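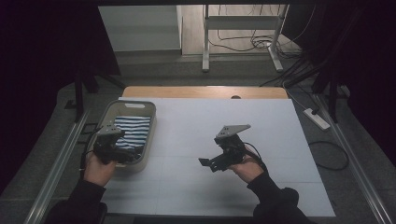
Kateck Low-Wall Laundry Basket, Gray

If you fold at a table, you want a basket you can reach into without lifting your elbows. The Kateck Low-Wall has become our favorite for exactly this job, and we've been through a lot of baskets! It's gray plastic with rounded corners and a handle slot cut into the short wall, and the walls are low enough that a folded shirt at the bottom is still easy to see and easy to grab.

Most laundry baskets are made for hauling. They're deep, so the thing you want is always under everything else, and by the time you dig it out you've wrecked the pile. A low basket works more like a tray. Put it lengthwise on the table to one side of you, keep the rest of the surface clear, and fold straight into it. Striped tops, dish towels, pillowcases, kids' pajamas -- they all go in flat and stay flat on the way to the dresser.

We love it for sorting too. Socks take up one end, folded things go at the other, and you can see what's left at a glance.

What we like

The corners. Square-cornered bins catch on knit fabric and on door frames, and these don't.

The handle slot. It's wide enough for a whole hand, even a large one, and the edge is smooth. You can hook it with your fingers and slide the basket toward you across the table, which we do constantly.

The plastic. It's stiff enough to carry a full load of towels without bowing in the middle, and it wipes clean with a damp cloth. Dryer lint doesn't cling to it much, either.

The color. Gray is gray, but it looks good on a shelf and white socks show up against it (fewer strays left behind).

What to know before you order

This is a folding and sorting basket. It won't hold a week of dirty clothes for a family, and if you pile it high things will slide off the top on the stairs. For that you want the tall Nitow hamper, and plenty of our customers own both.

It doesn't fold up or collapse. Two of them do nest, with a little wiggle to get them apart.

Keep it off the top of a running dryer. The vibration walks it toward the edge.

Setting up a folding spot

Any table at hip height will do. If yours is bare wood, a smooth white board on top makes a big difference, especially for dark clothes -- lint and loose threads show right away, and fabric glides instead of dragging. The Cao folding board comes in panels that sit edge to edge, so you can cover as much of the table as you like and put the rest away. Basket on the left, board in front of you, and you're set. Left-handed folders, switch it around.

Care

Warm water and dish soap. Skip the scouring pads, they leave a dull patch. Don't store it against a heater.

Ordering

Sold singly or in a carton of 10 for laundry rooms and shared houses. In stock at Prevarska and usually packed within a day. Returns are fine for 14 days, used or not, as long as it's clean.

Page updated 10 August 2020

We use cookies to remember your cart and to see which pages get read. By continuing to use this site you agree to our use of cookies. Accept Settings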